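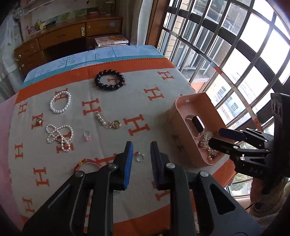 Entretien du linge de table tissé et imprimé

La présente fiche s'adresse aux particuliers comme aux responsables de salles communes. Elle concerne les nappes, chemins de table, serviettes et torchons en coton, en lin ou en fibres mélangées. Les pièces anciennes, brodées à la main ou présentant des déchirures relèvent d'un atelier de restauration textile.

Avant le premier lavage

Il convient de lire l'étiquette d'entretien et d'en conserver une copie, car elle devient souvent illisible au bout de quelques années. En l'absence d'étiquette, on retiendra par prudence un lavage à 30 degrés et un séchage à l'air libre.

La solidité des couleurs se vérifie sur un endroit peu visible, de préférence l'envers d'un ourlet. Appliquer un linge blanc humide pendant quelques minutes, en appuyant sans frotter. Si le linge blanc se teinte, la pièce sera lavée seule, à l'eau froide, jusqu'à ce que l'eau de rinçage reste claire. Les bordures de couleur vive cousues sur un fond écru ou beige demandent une attention particulière - c'est presque toujours la bordure qui dégorge sur le fond.

Prévoir également le retrait. Un lin non prélavé peut perdre plusieurs centimètres en longueur. Les ourlets définitifs et les galons ne doivent être posés qu'après un premier passage à l'eau.

Traitement des taches

Toute tache doit être traitée avant le lavage en machine, la chaleur ayant pour effet de fixer la plupart des pigments.

Vin et fruits rouges : absorber avec un papier propre, tamponner à l'eau froide, puis au savon de Marseille. Le sel est déconseillé sur les tissus teints.
Cire de bougie : laisser durcir, soulever la plaque avec le dos d'une cuillère, placer le tissu entre deux papiers absorbants et passer un fer tiède. Changer le papier à mesure qu'il se charge.
Graisse : recouvrir de terre de Sommières, laisser agir une nuit, brosser doucement.
Café et thé : tamponner avec un mélange à parts égales d'eau tiède et de vinaigre blanc, après essai sur l'envers.
Rouille : utiliser un produit spécifique du commerce en suivant les indications du fabricant. Ne jamais employer d'eau de Javel, qui aggrave la marque.

Lavage et séchage

Le tambour ne doit pas être rempli au-delà des deux tiers. Les nappes à franges sont placées dans un filet, les franges repliées vers l'intérieur. Pour les tissus imprimés, retourner la pièce et limiter l'essorage à 700 tours par minute ; un lin uni et épais supporte 1000 tours sans inconvénient. L'adoucissant est à proscrire pour les torchons et les serviettes, dont il réduit le pouvoir absorbant.

Étendre sans délai, à l'ombre. Une nappe se suspend par le milieu, sur deux fils si possible, afin que le poids de l'eau ne déforme pas les lisières.

Repassage

Repasser le linge encore légèrement humide, sur l'envers pour les imprimés et les couleurs foncées. Le lin accepte un fer très chaud ; sa semelle peut être portée à 175 degrés sur un tissu humecté. Les fibres mélangées se repassent à la température prescrite pour la fibre la plus fragile. Les franges ne se repassent pas : on les démêle à la main ou au peigne large.

Rangement

Le linge est rangé parfaitement sec. Les grandes pièces gagnent à être roulées sur un tube de carton recouvert de papier de soie non acide. À défaut, les plis seront déplacés à chaque sortie de l'armoire. Les étagères en bois brut doivent être doublées d'un drap de coton, le tanin pouvant tacher les fibres claires. Une rotation régulière est recommandée : les pièces propres se placent sous la pile, les suivantes se prennent sur le dessus.

Les sachets de lavande ne doivent pas toucher directement le tissu. Ils sont renouvelés chaque année en avril, lors du nettoyage des armoires.

Fiche pratique n° 7, rédigée par Ghassan Masri et relue par Yuto Minami pour le service Conseils ménagers de Wandham. Mise à jour du 29 juillet 2018.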